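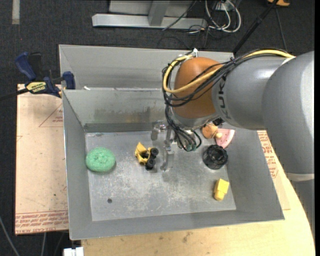 Okay, week two, and we're talking about sorting small stuff, the kind that piles up in playrooms, waiting rooms and that one drawer in everybody's kitchen. Last time we did big things (furniture, bedding, boxes) and I promised you the small things would be harder. They are! Take the green sponge ball and the little yellow loader lying on its side in the metal bin. Do they go together? Most of you will say "toys" and move on, and that's fine for a first pass, but by the second pass you need a reason that a tired parent could follow at bedtime.

## First pass: what is it for?

I like to start with use. Grab one thing, say out loud what somebody does with it, and put it down next to anything that gets the same answer. Throwing, driving, pretend cooking, building. Don't make labels yet. Please! Every August I watch people spend the whole hour on beautiful labels and then have four things sorted.

You'll also hit pieces you can't name. A black cylinder with a ribbed rim could be a toy wheel or it could be a little container, and Orysia and I went back and forth on one like that for way too long. Put it in a "don't know" pile and keep going. Ten seconds per item, tops.

## Second pass: what is it like to live with?

Now go back through and ask the boring questions:

- Can it be washed? Foam holds on to water and takes forever to dry, so I keep sponge balls out of closed tubs.
- Does it have small parts that come off?
- Will it roll away if the shelf is open?
- Is it part of a set? (Pretend food nearly always is. If you find one wedge of something pink, look for its friends before you file it.)

This is where your first piles usually fall apart, and that's the part I want you to write down. Which things moved, and where to?

## Depth matters more than you'd think

For loose toys I'm a big fan of shallow and wide. Kids dump deep bins, I've never met one who didn't, and sloped sides help because things slide back to where a hand can get them. Khrystyna argued in the last session that deep bins are better for soft things, and I've come around on that for stuffed animals only.

## For next time

Pick one messy container at home and run both passes on it. Bring me half a page: your piles after each pass, plus whatever is still in "don't know." If you want the longer reading on toy storage, it's in the Ullitano folder, pages 14 to 50. Skip the chapter on closets, we'll get there.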